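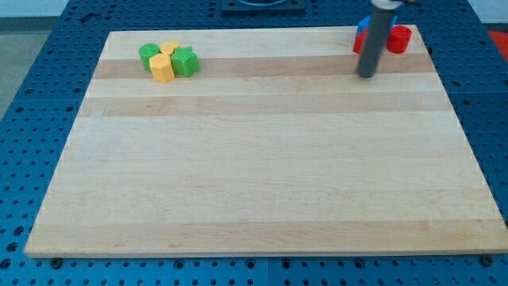
Why does our ranking table show the tournament winner with 2,000 points when the event was only worth 1,000?

The ranking table is adding up two copies of the same tournament. Points are awarded once per event, so when an event exists under two slightly different venue names, a player who appears in both copies is paid twice. Merging the copies and rebuilding the table puts it right, and no match scores are lost along the way.

Home Draws Rankings Scoring Tickets Contact
Print this page | E-mail this page

Zirkier Tennis Manager support
Ticket status: Resolved
Club: Prestham Tennis Club
Opened by: Maeve Foley
Handled by: Takumi Hoshino

Maeve Foley, Monday, 8:10 a.m.

Hello there, and I'm sorry to land on you first thing in the week, but my phone has been going since breakfast and I'd love to be able to tell people something sensible.

We finished our club open singles over the weekend. It was a lovely event, 42 in the draw, and for most of it the software behaved beautifully. Then the rain came in before the last sixteen and we moved everything that was left over to the indoor courts at Bråten, who were very kind about it. The finals were played there, the trophy was handed out, I pressed "Close event" in Zirkier and went home.

This morning the ranking table has our winner on 2,000 points. The event is worth 1,000 to the winner – I set that up myself and I've checked the points page and it still says 1,000. The runner-up looks doubled too. But the people who lost in the early rounds look perfectly fine, and that's the part I can't get my head around. If I'd typed a wrong number somewhere I'd expect everybody to be wrong together!

I haven't changed anything yet. I did think about just editing the winner's total by hand, but I remember making that mistake with the juniors last year and it took an age to untangle. The summer league seedings come off this table tomorrow morning, so I'm hoping this is something small.

Takumi Hoshino, 8:55 a.m.

Good morning Maeve, and thank you for leaving it alone. A hand-edited total stays put even after the table is rebuilt, so you'd have ended up chasing it later on.

I don't have an answer yet but your point about the early rounds is a useful one. Could you let me know:

How were the scores being sent in? Typed at the desk, or through the Merkska scoring app on a tablet?
Was the venue changed in Zirkier when you moved indoors, or on the tablet, or both?
Did anybody close and reopen the event?

If you go to Rankings, then Sources, there's a small arrow next to each player. Opening it for your winner will list every event that is feeding points into the total. I'd be very interested in what's there.

Maeve Foley, 9:30 a.m.

All through Merkska, on the club tablet. I changed the venue in Zirkier before we drove over, and one of our helpers changed it on the tablet once we arrived, so both, I suppose. Nobody reopened anything as far as I know. I only pressed Close the once.

I'd never noticed that little arrow! The winner has two lines under it. They both say Prestham Open Singles and they both say 1,000. I stared at them for a good while before I saw it: one has the venue as "Bråten" with the little ring over the a, and the other has plain "Braten". I typed it properly because I copied it off their website. I'd guess the tablet was done in a hurry, in the rain, with a bag over one shoulder.

Would something that tiny really do it?

Takumi Hoshino, 10:20 a.m.

It would, I'm afraid. When Merkska sends a score it also sends the event name and the venue. If Zirkier can't find that exact pair, it creates a new event to hold the score so that nothing is thrown away. At the same time your desk copy was picking up the results through the draw link. So the indoor matches were stored in both places, and the outdoor matches only in the first.

The points are paid by the round a player reached. The second copy knew who had lost in the last sixteen, who had lost in the quarters and so on, and it paid them all again in full. Anybody knocked out before you moved indoors wasn't in it.

I ran a check from this end and it finds 13 players with two lines. That bothered me for a minute, as I was expecting sixteen. Did you have any withdrawals when you moved?

Maeve Foley, 10:45 a.m.

We did, three of them! Two couldn't get over to the indoor courts in time and one had a sore hip. They were all due to play in the last sixteen and I put them in as walkovers at the desk, so they'd never have gone near the tablet. Well, that's a relief, I do like it when the sums come out.

What do I do now? Slowly, please, I've got the laptop balanced on the ball cupboard.

Takumi Hoshino, 11:15 a.m.

Happy to go slowly. Please do them in this order.

1. Go to Events, then Closed, and tick both copies of the open singles.
2. Choose Merge. When it asks which one to keep, pick the one with "Bråten". That copy has your full draw and the walkovers.
3. Leave "Keep duplicate scores" unticked.
4. Go to Rankings and press Rebuild. The table will be blank while it works, so don't worry if a member rings you in the middle of it.
5. On the tablet, open Merkska, go to Venues and delete "Braten". Then sync, and it will fetch the correct spelling.

If the merge screen complains about a locked event, stop there and tell me, and I'll unlock it.

Maeve Foley, 12:05 p.m.

It did complain about a lock, on the second copy.

Takumi Hoshino, 12:15 p.m.

Unlocked. Try step 2 again, please.

Maeve Foley, 12:40 p.m.

All done. The winner is on 1,000, with one line under the arrow, and the runner-up has come back down as well. I went through the rest of the names on your list and every one has a single line now. The three walkovers still show the round they got to. Tablet is synced and the venue has its ring back.

I'll send the seedings out this evening. Thank you so much for being patient with me – and could you pass on to whoever looks after these things that a warning would be nice when a new event gets made all by itself?

Takumi Hoshino, 1:30 p.m.

Passed on, with your ticket attached. For the next time you have to move courts, change the venue in Zirkier only and then sync the tablet before the first match goes on. I'll close this now, but replying to it will open it again if anything looks odd tomorrow.

Print this page | E-mail this page

We use cookies to keep you signed in and to remember your club. Accept | Settings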